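Orna calls for medication reviews to be recorded in full

September 2026

Orna, the patient safety charity, has published a report on how GP practices record reviews of medicines prescribed for anxiety and depression. It is asking practices to write down what was discussed at each review, including any side effects the patient mentions.

The report, Notes That Count, was prepared with the research firm Benjelloun. It draws on 3,383 anonymised review entries supplied by practices in the Kutoreck and Arkell areas. Of these, 837 gave the name and dose of the medicine and nothing else. A further 302 recorded a change of dose without saying why it was made.

Collection of the entries ended in May. Practices took part by choice, and no patient can be identified from the published tables.

Orna also surveyed 98 patients who had started a new medicine or changed dose. Many said they were unsure whom to ring if they felt worse between appointments – some had waited weeks for their next review before raising it.

The charity recommends a short standard form, a follow-up call after any change of dose, and a copy of the entry for the patient.
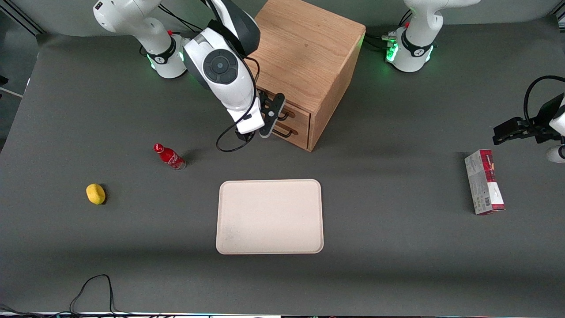 Speaking for the Arkell practices, a GP partner said that the form would be welcome if it replaced existing paperwork, but that follow-up calls would need staff time which many surgeries do not have at present.

Orna will send the report to every practice that took part. Printed copies are available on request from its office.

Anyone worried about a medicine should speak to their GP or pharmacist before stopping it.

ENDS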